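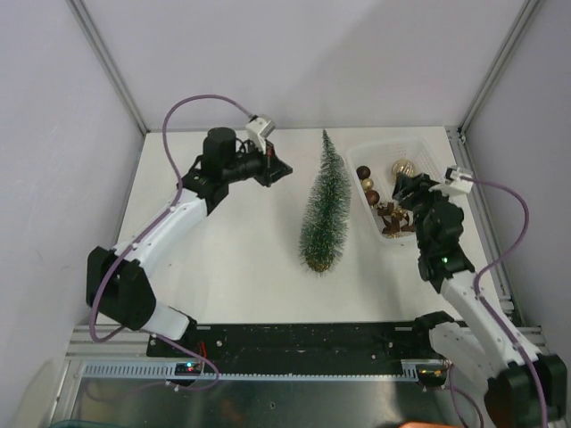 Artificial Christmas tree

An artificial Christmas tree is a manufactured likeness of a conifer, used as a seasonal decoration in place of a cut or potted tree. Sizes range from tabletop miniatures to sectional trees assembled in public halls. Most current models are made from plastic film or molded plastic fixed to a metal core.

Contents
1 History
2 Construction
3 Finishes
4 Storage and service life
5 See also

History

Early artificial trees are generally traced to nineteenth-century Germany, where goose feathers were dyed green and wound onto wire branches. The branches were set into a central dowel, with wide gaps between the tiers. Feather trees were later exported to North America and sold through department stores and catalogs.

Brush-type trees appeared in the first half of the twentieth century. Their branches were made by the same method as bottle brushes, with bristles gripped between twisted wires. Aluminum trees were popular in the United States from the late 1950s through much of the 1960s. They were commonly lit from below by a rotating color wheel, as electric lights strung on metal foliage carried a risk of shock.

Construction

In the twisted-wire method, strips of polyvinyl chloride (PVC) film are slit along both edges to form needles. The strip is fed between 2 steel wires, which are then rotated together. The twist locks the film in place and spreads the needles around the core. Needle length is set by the width of the strip, and density by the feed rate.

Molded needles, usually of polyethylene, are formed in a cavity copied from a natural twig. They are thicker than film needles and hold their shape better after packing. Many trees combine the two types, with molded tips on the outside and film branches near the trunk.

Full-size trees are either hinged or hooked. Hinged branches stay attached to the trunk pole and fold upward. Hooked branches are removed and fitted one at a time into brackets, often by color code. Miniature trees have a single core wire with no separate trunk, and stand on a weighted or wrapped base.

Finishes

Frosted tips are made by spraying or rolling a pale coating onto the needle ends. Flocking is heavier and uses short fibers held by an adhesive. A survey of retail listings by Modupe Omoregie and Helge Lunde, dated 21 July 2025, covered 746 models and found that almost 14 percent were sold with a frosted or flocked finish.

Storage and service life

PVC film becomes brittle with long exposure to heat and sunlight. Trees are best kept dry and away from heating equipment. Crushed needles can usually be straightened by hand, though a bent core wire may not return to its first shape. Mixed plastic and steel are difficult to separate, and many local recycling programs do not accept artificial trees.

See also

Christmas ornament
Feather tree
Flocking (texture)
Tinsel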